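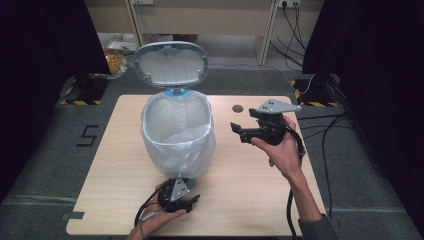
장기 연재의 마지막 화를 어떻게 읽을 것인가 (발표자 노트)

검색어를 입력하세요 검색 전체 글 태그

1. 시작 (8분)

인사는 짧게. 오늘은 웹만화 「헬러(Heler)」의 마지막 화를 다룬다고 먼저 말한다. 결말 내용이 나오니 안 읽은 분은 지금 나가도 된다고 안내할 것. 자리 정리될 때까지 잠깐 기다린다.

작품 소개: 글 닝시 수탄토, 그림 스베레 크리스티안센. 전 96화. 배경은 1801년의 항구 도시 랑글루아. 주인공은 등대지기의 딸이고, 이야기 대부분이 실종된 배 한 척을 찾는 과정이다.

2. 독자 반응이 갈린 지점

95화까지는 배가 실제로 있었는지 확정하지 않는다. 마지막 화에서 배가 돌아오는데 선원 얼굴은 한 명도 그리지 않았다. 불만은 대부분 여기서 나왔다.

한쪽은 설명이 부족하다고 본다. 선장의 편지가 40화대에 나온 뒤 회수되지 않았고, 동생이 왜 도시를 떠났는지도 끝까지 안 나온다. 다른 쪽은 얼굴을 비운 것이 1화 첫 페이지와 짝을 이룬다고 본다. 1화 첫 페이지를 다시 읽어 줄 것. 대사가 두 줄뿐이라 천천히 읽어도 된다.

내 의견은 중간이다. 마지막 장면은 좋았고 편지는 실수라고 생각한다. 물어보면 그렇게 답하고, 먼저 길게 말하지 않는다.

3. 연재 속도 문제

연재처 플루라르에서 후반 12화를 격주에서 주간으로 바꿨다. 컷 수가 줄고 배경이 단순해진 것이 이 시기다. 단행본에서는 일부 컷을 다시 그렸다. 단행본을 가져온 분이 있으면 84화를 펴 보라고 한다.

주의: 작가 건강 얘기는 확인된 것이 없으니 하지 않는다. 지난번 모임에서 이 얘기로 시간을 다 썼다.

4. 번역판

올렉산드라 보이코의 번역은 항구 사투리를 표준어로 옮겼다. 등대지기 아버지의 말투가 가장 많이 달라진다. 자하르 크라우추크의 서평에 두 판본을 나란히 비교한 부분이 있으니 그 단락만 인용. 출처를 꼭 말할 것.

5. 질문 받기

예상 질문: 후속작이 있나. 답: 출판사 베르넥스에서 외전 한 권을 5월에 낸다고 했다. 본편 결말을 보충하는지는 모른다.

예상 질문: 영상화 되나. 답: 발표된 것 없음.

질문이 없으면 가장 좋아하는 화를 한 사람씩 물어본다. 다음 모임은 금요일 저녁 같은 시간, 발표는 라디미르 스코리크. 끝나고 의자는 벽 쪽으로 붙여 놓는다.

공유 12 댓글 8

문의하기 | 무단 전재 금지 | 맨 위로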